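Preren Heel Offloading Boot

Hi, I'm Meifang Cheng, and I look after the bed care section of this shop. If you've ever nursed someone who spends most of the day on their back, you'll know heels are trouble! There's hardly any padding over the bone, and a good mattress only helps so much. The Preren boot lifts the heel clear so it rests on nothing at all, and the calf takes the weight instead.

I wore one on my own sofa for a whole evening before we agreed to stock it (my family had opinions). It's softer than I expected, and the lining didn't make my foot sweat the way the old Caltholm one did. The straps are wide and close with hook-and-loop, so you can open the front and check the skin without taking the whole thing off.

Sizes and details

Small/medium fits a calf up to 15 inches, large goes up to 21 inches
Weight: 9 ounces each
Outer shell: wipe-clean, removable lining
Lining wash: 60°C, then air dry, please don't tumble it
Sold singly, left and right are the same
Item number: Savchuk 236

A few things people ask me. Can you walk in it? No, it's for bed or a recliner only, and the sole is slippery on hard floors. Can you wear a sock underneath? Yes, a thin one with no tight cuff. And do keep turning the person as their nurse has told you, the boot doesn't replace that. If you see redness that won't fade, call the nurse before putting it back on.

We ship from our Pinport warehouse, and the large size will be back in stock in September. Unopened boots can be returned, but once the bag's been opened I can't take them back, sorry!

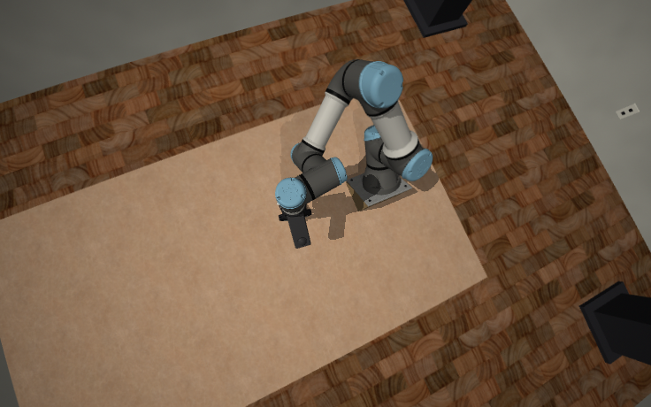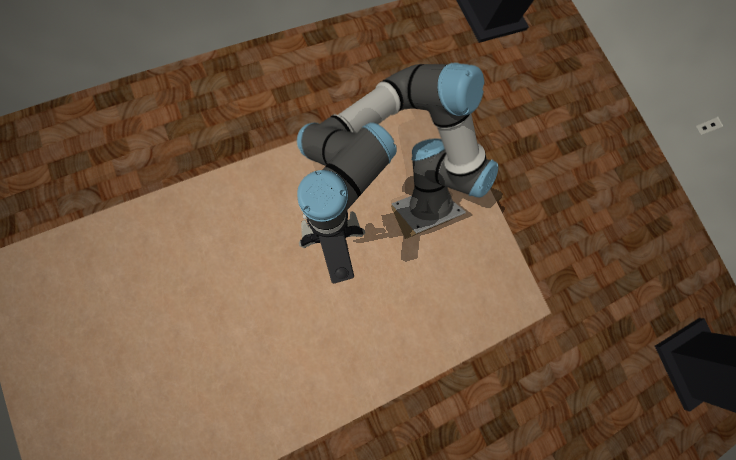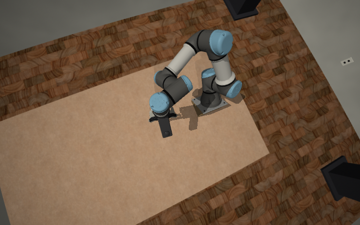
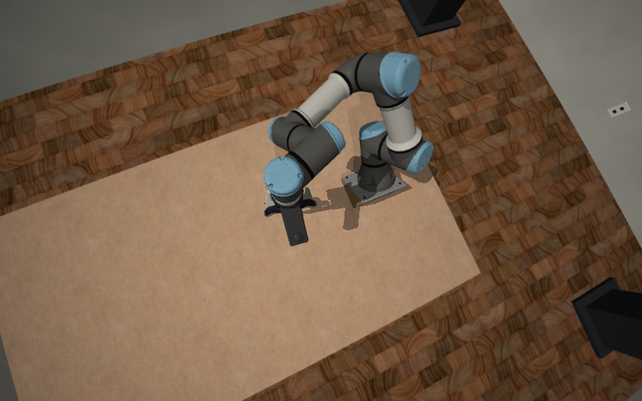
Robot arm on a gray base plate, four rendered views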